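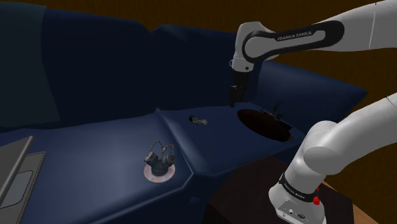 Product notes by Ritu Chaturvedi
Skin and Body, updated April

Roveo Barrier Hand Cream, 200 ml pump

Roveo Barrier is a fragrance-free hand cream for skin that is washed often. It is an oil-in-water emulsion with glycerin, shea butter and dimethicone. The glycerin holds water in the upper layer of the skin and the dimethicone leaves a thin film that slows its loss. The film is not visible once the cream has been rubbed in, and it does not transfer to paper or fabric after two minutes.

The cream is made by Ornanach at the Fastenham site. It replaces the earlier Roveo Daily, which contained lanolin and a light citrus scent. Both have been removed. Customers who used Daily will find Barrier slightly thicker at the pump and quicker to settle.

Directions

Apply one full press of the pump to clean, towel-dried hands. Spread over the backs of the hands first, then between the fingers and around the nails. Use after each wash, or at least morning and night. For cracked knuckles, apply a second press at bedtime and leave it on under cotton gloves.

The pump is supplied locked. Turn the head anticlockwise until it rises. A new pump needs up to six presses before cream appears. If it clogs after long storage, remove the head, rinse it under warm water, let it dry and refit it.
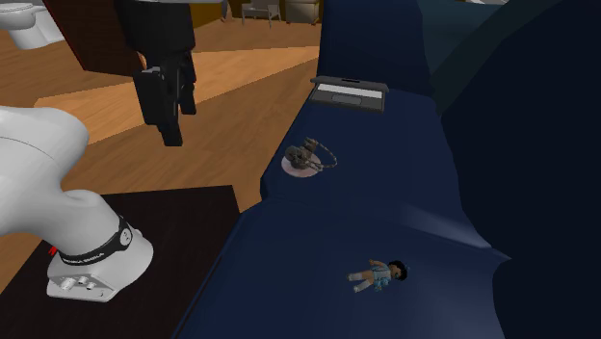 Do not decant into an open jar. The preservative system was tested in the closed pump pack and the shelf life on the label applies to that pack only. Once opened, use within 9 months. Store below room heat and away from direct sun; cream that has frozen may separate and should be thrown away.

Ingredients

Aqua, Glycerin, Butyrospermum Parkii Butter, Cetearyl Alcohol, Dimethicone, Glyceryl Stearate, PEG-100 Stearate, Panthenol, Phenoxyethanol, Ethylhexylglycerin, Xanthan Gum, Citric Acid.

Cetearyl alcohol is a fatty alcohol used as a thickener. It does not dry the skin in the way that ethanol does, although a small number of people are sensitive to it. Anyone with a known reaction to an ingredient listed should not use the product. Check the carton each time you buy, as the list printed there is always the current one.

Use with other products

Barrier can be worn under nitrile and vinyl gloves. Let it settle fully first, otherwise the glove will drag. It is not recommended under natural rubber latex gloves. Alcohol hand gel may be used over it, but the film will be partly removed and the cream should be put on again afterwards.

It contains no sun filter. Where sun protection is needed, apply Barrier first, wait two minutes, then apply the sunscreen. Nail varnish and gel overlays should go on before the cream, as any residue on the nail plate will weaken the bond. Wipe the nails with remover if cream has already been applied.

Zulu Overnight Balm, from the same maker, is a water-free product with a much higher wax content. The two can be layered, with Barrier underneath. The balm is too greasy for use during the day by most people and will mark bedding if gloves are not worn.

Pack and refill

The bottle is polyethylene with a polypropylene pump. The pump contains a steel spring and should be taken off before the bottle is recycled. Refill pouches hold 200 ml and fit the same bottle. Wash and dry the bottle fully before refilling, and do not top up a part-used one. Write the opening month on the base, as the 9 month period starts again with each pouch.

Customer comments
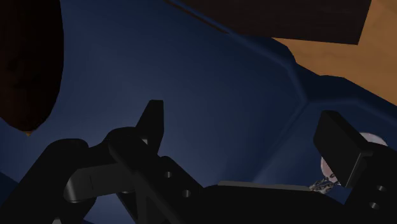 Naledi Van Wyk: I used Daily for years and was cross when the scent went, but this one does sting less on split skin. My only complaint is the pump. One full press is too much for small hands and I end up wiping the rest on my elbows. Can it be set to give less?

Reply from Product Support: The pump has no dose setting. A half press gives a smaller amount and will not harm the spring. Press slowly and stop when you have enough.

Thandeka Dlamini: Fine under nitrile. Took longer than two minutes to settle on a humid day. Would buy the pouch again, the spout is easy to pour from.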